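**Numbering the Drakarham presentation prints: a conversation with Leonora Agbayani**

18 Nov 2023

The Drakarham Print Guild has issued a presentation print to its subscribing members in most years since it was founded. Until this spring there was no list of them. Leonora Agbayani's catalogue has 316 entries, each with a number, a title, a medium, a plate or block size, a sheet size and a note on the edition. We spoke at the Guild's workroom, mostly about method.

Agbayani trained as a paper conservator and came to cataloguing sideways. She was asked to rehouse the Guild's own holdings and found that the labels on the old folders didn't agree with the minute books.

"The folders had been numbered twice," she says. "One sequence was by year of issue and the other was by the order in which somebody had taken them out of a cupboard. Both were in pencil and both started at one. If a letter in the file said 'number 40', you couldn't tell which print was meant without looking at the date of the letter and guessing which sequence was in use."

She dropped both and made a third. The new numbers run by date of issue where the date is documented, and undated prints are placed at the end of the decade they most likely belong to. Each entry carries the old numbers as cross-references, and a concordance is printed at the back.

"I resisted a third sequence for a long time. It's the usual complaint about cataloguers. But the year sequence had gaps where a print was announced and never issued, and I didn't want a number with nothing attached to it."

Announced prints that were never issued go in an appendix, unnumbered.
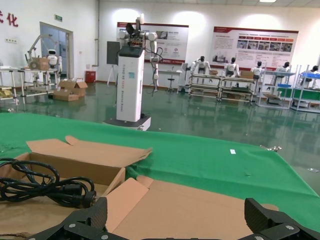

The largest single source was the Mac Carthaigh bequest, which came to the Guild in flat boxes and included proofs that had never been distributed. It also included the card file, and the card file is what made the catalogue possible. It holds almost 2,000 cards, most of them recording who was sent which impression and when the subscription was paid.

"They're subscription records. They weren't meant to describe anything," Agbayani says. "A card will say 'harbour, large' and a date, and an impression number if you're lucky. But there were only so many large harbours. With the date and the impression number you can usually match the card to a sheet."

She transcribed the cards into Wamis, a collections database the Guild already had for its library, and had to bend it somewhat. Wamis assumes one record per object. A print edition is one work in many objects, and the Guild owns anywhere from none to a dozen of each. Her solution was a parent record for the edition and child records for the impressions she had examined herself.

Of the catalogued prints, she has seen at least one impression of 279. The others are described from documents only and are marked with a dagger.

I asked whether she had considered leaving them out.

"No. They were issued, there's a receipt from the printer or a run of cards. If I leave them out, somebody who has one in a drawer will look in the book, fail to find it and decide it isn't a Guild print. The dagger is there so they'll write to me."

Have they?

"Two people have. One had the print. The other had a calendar."

The measurements took longest. Earlier descriptions in the Guild's newsletters gave sizes in inches, sometimes width first and sometimes height first, and rarely said whether the figure was for the sheet, the image or the platemark. All dimensions in the catalogue are in millimetres, height before width. For intaglio prints she gives the platemark. For relief prints she gives the printed area at its widest, and for lithographs the image, with the sheet following in brackets.

"Sheets vary. They were torn down by hand, and members had them trimmed to fit frames. I give the largest sheet I've measured and I say so. Dealers want one number. I can't give them one number for a sheet."

Plates are more reliable, although two impressions from the same plate can differ by a millimetre or more depending on how the paper was damped and how it dried. She measured the left side and the lower edge in every case, following the practice she was taught, and took the readings with the sheet unframed wherever the owner would allow it. Where the print was measured through glass the entry has a small *g*. 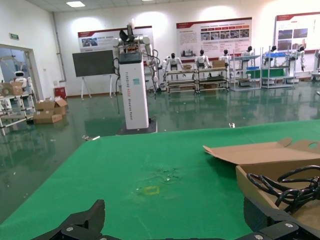

The edition sizes are a harder matter. The Guild's rule was that the edition should equal the membership plus a fixed number of artist's proofs. In practice the membership was counted in April, the printing was done later, and people joined in between.

"So you get a second printing, and the second printing isn't always numbered on from the first. In at least one year they started again. You have impressions with the same number on them, both perfectly good, both issued by the Guild. A collector finds that alarming. It's a clerical problem."

She distinguishes them by state where the plate was altered, and otherwise by paper. Much of the work in the middle period was printed on a stock the Guild's account books call Branitz, a heavy cream wove with no watermark. When supplies ran short the printers substituted a whiter sheet of similar weight. Agbayani has tabulated which prints occur on which paper, using colour, thickness taken with a micrometer at the four corners, and the appearance of the sheet in transmitted light.

"Branitz has a slightly cloudy look-through. The fibres are clumped. The replacement is more even. Once you've had them side by side on a light sheet it's quite clear, but on its own, under an ordinary lamp, a toned example of the one looks very like a clean example of the other. I went back and redid most of the early identifications."

She didn't sample any fibres. The Guild's own impressions could have been tested, but most of the sheets belong to members and she preferred to apply the same examination to all of them.

The paper column has drawn more letters than any other part of the book, and its reliability came up again when I circulated the draft of this article. 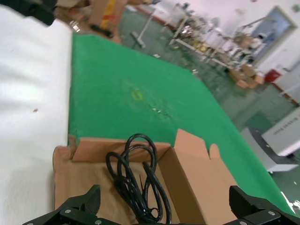

Róisín Ó Conaill would have left the name Branitz out of the column altogether. In her view it may refer to a supplier, with more than one mill behind it, and the account books use it for envelopes in one place and for blotters in another. She wrote that "cream wove, cloudy" is a description anybody can check against the sheet, and that the name should have been confined to the introduction. She also thinks four thickness readings are too few for a deckled sheet, and that those taken near a deckle ought to be discarded.

Agbayani accepts the second point in part. Corners with a deckle were measured well in from the edge, she says, and the introduction should have stated the distance. On the first she is less inclined to move.

"The word is in the account books against particular print runs. It's evidence of what was ordered. I agree it isn't evidence of what was made, and if there's a second edition I'll put it in inverted commas."

Titles gave less trouble than she had feared. Her order of preference is the title in the artist's hand on the sheet, then the title in the Guild's announcement, then the title on the cards. Where the artist used different titles on different impressions, the earliest is used and the variants are listed. Supplied titles are in square brackets. There are few of these, and she has kept them plain: *[Quarry with crane]*, *[Two jugs]*.

Attributions are conventional except in the early years, when some blocks were cut by one member after a drawing by another. The announcement normally credits the draughtsman alone. The catalogue credits both when the cutter is named in the minutes and puts the entry under the cutter, on the grounds that the cutter made the printing surface.

"Some families weren't pleased. The name they expected is still in the index. It's under 'after'."

The illustrations are small, four to a page, and in black and white apart from a section of colour plates. That was a matter of cost. She wanted every located print reproduced at some size so that it could be recognised, and full colour throughout would have meant illustrating a selection. Scale is not constant from picture to picture, and she regrets the absence of a line in the running foot to say so, as readers have compared two prints by eye and taken them to be the same size.

The database will stay open to corrections. Changes to an entry are logged with a date and the source of the correction, and the numbers themselves are now fixed. A print that turns up later will be given the number of the entry before it with a letter added.

She has one under consideration. It is a small wood engraving of a weir, unsigned, on the whiter paper, found inside a member's copy of an annual report. There is no announcement for it and no card. The block may have been cut for a Christmas greeting, in which case it falls outside the scope of the catalogue, or it may be a trial for the following year's print.

"The sheet's too big for a greeting card," Agbayani says, "unless it was meant to be folded, and it hasn't been folded. I've asked to see the minutes for that winter. They're at the binder's until the new year."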